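3.2 The workcell

The cell was built in the shared workshop at Edbridge, mostly in evenings of March, by the second author and Cadi Bowen. The frame is aluminium profile and the panels carry a floral paper. Two arms stand at the front corners, on one black mounting plate.

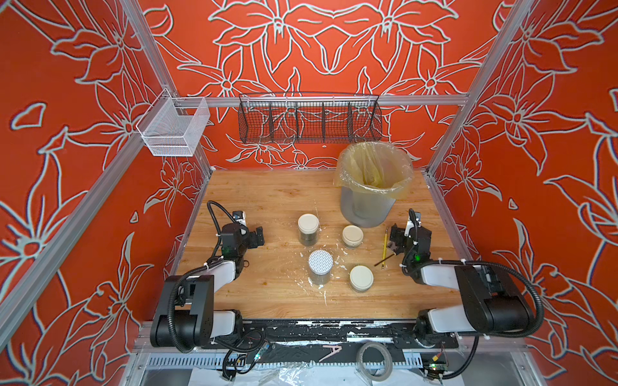

Figure 3. The cell with both arms, the four jars and the lined bin.

The table is wood. We did not sand it between trials, so the paint marks remain - they did not disturb the grasping in any way we could measure. Jars and lids were chosen because they are hard for both hands: one must hold, the other must turn.

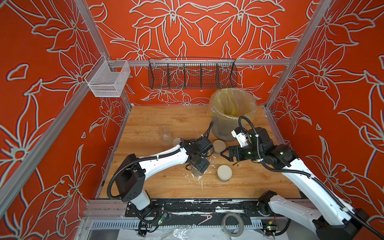

Each trial was limited to 40 seconds, and we recorded 87 trials in total. Nerys Maddocks reset the objects by hand, without fixed positions.

The wrist cameras were added later, on printed mounts.
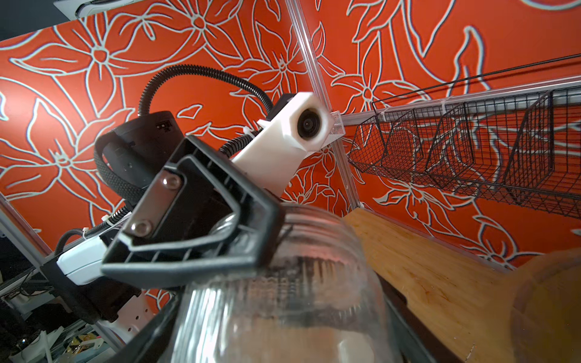
Clear objects gave more difficulty than those with coloured lids, and we repeated six trials for this reason. The cables were tied again after every session.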